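Two grippers, one bed, and a lot of beads

June 29, 2023

I promised a couple of you a follow-up on the hand-held grippers, and then work got busy and the cat got sick and so on (she's fine, she's eating like a horse). So this one's long. Get a coffee.

Quick recap for anyone who missed the last post. I've been trying out hand-held grippers, the kind you squeeze yourself while a camera on the tool records everything the fingers do. You work one in each hand, and later the recordings go into training a real arm. I don't have the real arm. I have a spare evening here and there and a very patient downstairs neighbor, and I think you can learn a lot about a gripper before it ever gets bolted to anything.

What I wanted to compare was finger pads. I had two kinds on hand: the blue rubber ones, and a set of harder gray ones I ordered from Grendent in the spring. Erhan Aksoy, who I used to share a lab bench with and who now does cable handling over at Zosbridge, swears by hard pads for anything thin. He says soft rubber rolls small things out of the grip. I've always been on team soft. So we made a bet (lunch, loser pays, winner picks the place) and I set up a box.

The task is dead simple. There's a cardboard box with the flaps cut off, and there's jewelry. Pick up a piece, hold it clear of the box floor, put it back down, let go. The score sheet has just two columns, held and dropped. I did 50 tries with each pad over a few evenings, and I used jewelry because jewelry is mean! Blocks and cups are easy, any gripper looks great on a cup. Beads roll and strings tangle, and a loop never hangs the way it did the last time.

I also did it on a bed, which I'd recommend to everybody. If you drop a bead on a hard floor you'll be finding it in July. On a blanket it stays put. The downside is that a blanket gives when you lean on it, so the box shifts a little if you push down on a wall. I got used to that pretty fast, but the first evening's numbers are worse than the rest and I'm sure that's part of it.

Anyway, the blue pads at work:

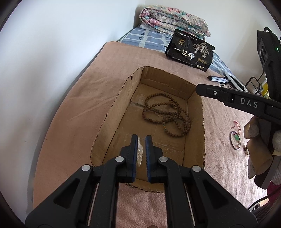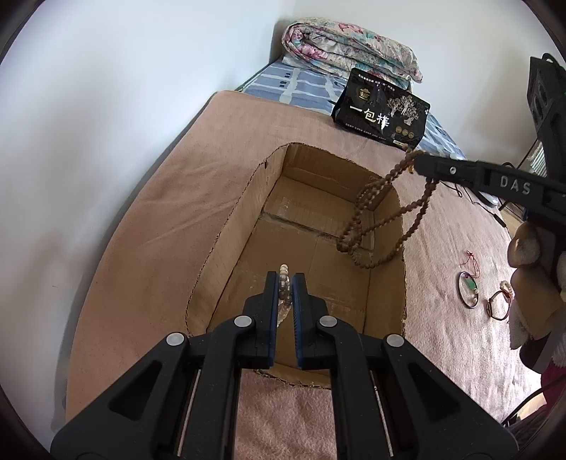 Blue pads both times: a thin, see-through white flake between the fingers in the first one, the pale bead bracelet in the second.

The bracelet was the nicest surprise of the whole thing. The rubber squishes down a bit between the beads, so once you've closed on it, it hangs there and you can turn your wrist without it creeping. With the gray pads I had to land on it almost perfectly or it slid out one side. I got better at it, but I didn't enjoy it.

The prayer beads were a different story. That long strand is the hardest thing in the pile by a mile. Lifting it is easy, you can grab it pretty much anywhere. Putting it down is where it all falls apart, because half of it lands on the box wall and the other half slithers in after it, and then you open the fingers and one bead stays stuck to the rubber and the whole loop comes back up with you. The gray pads let go cleanly every single time. Point to Erhan, and he's going to be unbearable.

Flat little things were closer than I expected. I figured the hard pads would win by a lot there, since a stiff edge ought to get under something thin. They were a touch better at getting hold of it. But the rubber was so much better at keeping it that the totals came out nearly even, and I called it a tie. Erhan does not call it a tie. We are still talking about it by text.

Now the numbers, for the people who scroll straight to the numbers. Out of 50 tries each, the blue pads dropped 4. I'm not going to print the gray total yet because I want to redo that first evening, when I was still learning to stop shoving the box. It was worse. I'll post it when it's fair.

A few things I'd tell anybody setting up something like this:

Wipe the rubber. Fleece sheds, the fuzz gets on the pads, and after a while they're noticeably slicker. I started wiping them with a damp cloth every ten tries or so and it made a real difference.

Watch your cables. Mine wandered all over the blanket and I caught one with my elbow more than once.

Give your hands a break. Squeezing two of these at once is more tiring than it looks, and my left hand gets lazy before my right one does. You can see it in the recordings, the left fingers start closing late. I do 20 minutes and then go do dishes or something.

And label your clips the same night. I have 132 clips from this round and I lost a whole Sunday working out which pads were in which folder, because past me thought "test_new_2" was a good name.

Next up is two-handed stuff. I want to hold the strand with one gripper and lay the end down with the other, kind of like feeding a rope into a bucket. I tried it a few times just for fun and it's so much smoother than doing it one-handed, even when my left hand is being lazy. There's also a softer pad from Lambrechts I've had my eye on, with little ridges across it, and a reader (hi, thank you for the very long email) says the ridges fix the sticky-release problem. If they do, I think that's the one I'd keep on all the time.

As for the bet, we've agreed to split the lunch until the gray pads get their rerun. He wants dumplings. Fine by me.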